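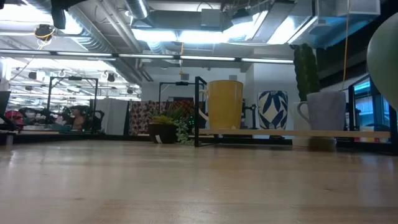 Two arms on one table, mug sorting -- where would you put the bases?

gritbin
Setting up a two-arm table in our shared workshop. The job is picking up mugs and lining them up. Right now the bases are near the left and right edges, facing each other. The right arm has no trouble with a mug in the middle. It struggles with anything close to its own base, and I get joint limit errors every few tries. Would you move the bases or change the task?

Revby
Move the mugs. Most arms are bad right next to the base. Keep everything at least 200 mm out and see if the errors stop.

tallowjack
Disagree. If the mugs only ever sit in the easy spots you haven't built much. Put both bases on the back edge, 4 bolts each, and you get the whole front of the table.

gritbin
The back edge is where the plants are, but those can move. Current layout:
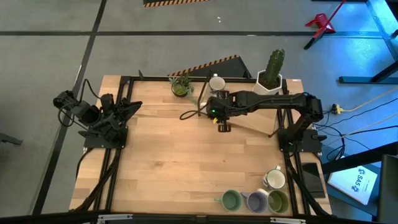
Left arm folded, right arm out over the table. Mugs are at lower right.

Revby
Yeah, those mugs are too close to the right base. Also your wrist cable makes a big loop over the table. I'd fix that before drilling anything.

Uriel Solís
Agree on the cable. I lost 3 connectors to a loop like that in February. Velcro it to the forearm and leave slack at the elbow only.

tallowjack
Cable yes. I still say back edge.

gritbin
I'll tie up the cable Friday and try the 200 mm rule first. If it still faults I'll clamp one base at the back before I drill.

Revby
Post the joint angles when it faults, not just the error.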